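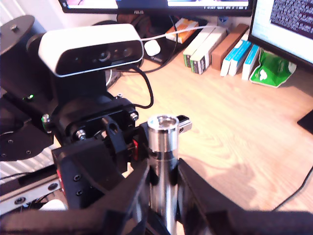 Step 1: Get the sensor and the fingers to agree on where things are

Okay, so this is the part of the tutorial everybody wants to skip, and I get it, because calibration is dull and grasping is fun. But the method I'm walking you through only works if the depth sensor over the gripper knows exactly where the fingertips are. I lost most of October to an offset I'd typed in with the wrong sign, so please learn from my pain!

We want one transform, from sensor to fingertip. I use a plain metal cylinder held upright between the two fingers as my target. Close the gripper on it gently, then leave everything alone while you record.

Polished metal is a nasty thing to show a depth sensor (reflections everywhere, holes in the point cloud), and I use it on purpose. The method came out of the Plino project, where we wanted grasps on shiny parts, and a calibration that falls apart on shiny parts was no use to us. If you only care about cardboard boxes, go ahead and use something matte.

Before you record, check these:

The bolts on the sensor bracket are tight. Give each one a little nudge with the hex key.
The sensor cable has enough slack to follow the wrist through its whole range. Jog the arm slowly and watch it.
Your desk lamp is off, or at least pointed somewhere else.

Now run the capture script and let it take 176 depth frames. Go get a coffee if you like.

Step 2: Fit the cylinder

Open the frames and crop to a small box in front of the fingers. Fit a cylinder to whatever points survive. You'll see gaps down the middle where the highlight sits, and that's fine, the edges carry the fit.

The trick here belongs to Vitória Cardoso, who wrote the first version of this code at Clekbridge. She throws out the brightest pixels before fitting and weights the rest by how much they wobble from frame to frame. I was skeptical, so I ran it both ways on the same data. Without the weighting, 14 of my fits landed way off to one side. With it, one did. I've kept the weighting on ever since.

Set the random seed to 1234 if you want to compare with my numbers.

Step 3: Move, repeat, solve

Keep the cylinder in the grip and send the arm through 13 poses. Tilt the wrist a good bit each time, since poses that look alike don't tell the solver much. If the cylinder slips, start over. I know, I know. I tried patching a slipped run together once and the result was garbage.

Feed everything to the Lera solver and look at the leftover error for each pose. One pose much worse than its neighbors usually means the cable tugged on the sensor, so redo that one and solve again.

Save the transform with the name of the bracket in the file. Swap the bracket and you're back at Step 1, I'm afraid.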